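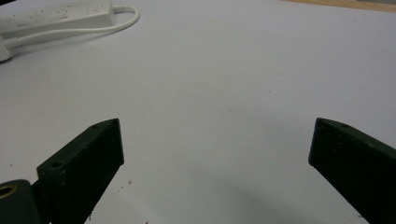 Hand-held gripper, fingers keep toeing in
Posted in Home & Shared Shop Builds by rtkachenko, September
Print this thread | E-mail this thread

rtkachenko
Okay so I finally have the hand-held gripper together and I'm mostly happy with it, but I want opinions before I print another set of fingers. It's the trigger-style one, you squeeze and both fingers close, and the camera rides on top looking down at the tips. I've been calling it Shawky in my notes because the first version was.

My problem is the fingers. Wide open they look great, nice even gap, tips at close to the same height. Then I close on something thin (a playing card, a washer) and the tips touch before the rest of the inner face does, so whatever I'm holding pivots. I've got 206 practice grabs recorded and the thin stuff is where nearly all the drops are.

Fingers are printed, dark green that comes out basically black on camera. The little hole near each tip is for pinning on a pad, which I haven't done yet. Do I shim the base, or reprint with a degree or so of relief? I'd love to not reprint, each one is an evening.

- Roksolana

samonte_r
Nice work! Reprint. I know you said you don't want to, but shimming a printed part against another printed part just moves the slop somewhere else. I shimmed mine with bits of soda can and it was fine until it wasn't, and then I spent a whole Saturday's worth of coffee figuring out which shim had walked out.

How much play is there if you grab one tip and wiggle it?

rtkachenko
Maybe a millimeter at the tip? It's more on the left one. I haven't put a dial on it, I don't own a dial.

Gunvor E
I'd disagree with Ronaldo here. If there's a millimeter of wiggle then the angle you see when it's open tells you nothing about the angle when it's closed, and a reprint with relief will just be a very nice finger that's loose in the same place. Fix the play first. Take the countersunk screw out of the left finger and look at the seat underneath. Mine had mushroomed a bit, and the head was bottoming out before it clamped anything. One thin washer and the wiggle was gone, same fingers, no reprint.

samonte_r
Fair, but a countersunk head with a washer under it? Come on.

Gunvor E
A finishing washer, the cupped kind. They exist for exactly this.

samonte_r
OK, withdrawn. I was picturing a flat one and getting upset.

severyn_d
Different question, are you doing your grabs on that white surface all the time? I had a white tabletop for my first sessions and my tracking wandered like crazy over the blank areas. There's just nothing for it to hang on to. I put down a cheap placemat with a busy pattern and the drift went away.

Also wipe it down between runs, those little reddish crumbs next to the left finger would bug me. I had a piece of grit get into a finger pad once and it scratched everything I picked up for a week.

rtkachenko
Mostly on white, yeah. I like it because I can see the object edges so clearly in playback. But you may be onto something, I did have a few clips where the path jumps sideways for no reason and I blamed my own shaky hand.

Crumbs noted, lol. I'm going to say rust off my old vise and leave it there.

panasiuk
I'll stick up for white. I've got 2852 clips on a plain white board and the tracking is fine, as long as there's clutter somewhere in view. Power strip, edge of the table, whatever. It's when you get down close and fill the whole view with blank board that it loses its place. So I wouldn't rush out for placemats, just don't clear everything away, and don't start your clip with your nose in the table.

severyn_d
Different lens though, yours is much wider than mine was.

panasiuk
True. Could be all of it.

samonte_r
While we're at it, Roksolana, what's the brass ring on the bracket? Bushing? Mine is bare plastic there and it's getting sloppy.

rtkachenko
Heat-set insert, a big one, came in a mixed bag from Rirkanley. I went in a bit crooked the first time and had to do it over with a hotter iron. If yours is already worn oval I'd drill it out and reprint the bracket before putting brass in, it won't bite into a hole that's too big.

Gunvor E
Any news on the left finger?

rtkachenko
Yes!! Took the screw out last night and the seat was chewed up just like you said, a raised lip all the way around. I shaved it flat with a hobby knife and put a cupped washer in. The wiggle is way down, I can hardly feel it. It still toes in a little on the playing card, so I think Ronaldo gets his reprint too, just a smaller angle than I was going to do. I'm going to do 3 sets of fingers at different reliefs and run the same grabs with each one.

samonte_r
I accept half a victory. Put the files up when you've got them, and say which filament, mine scuff if I look at them wrong.

rtkachenko
Oh these scuff too, the edges have a few light marks already. Will post the files once I've cleaned up the names, right now they're all called finger_new_new.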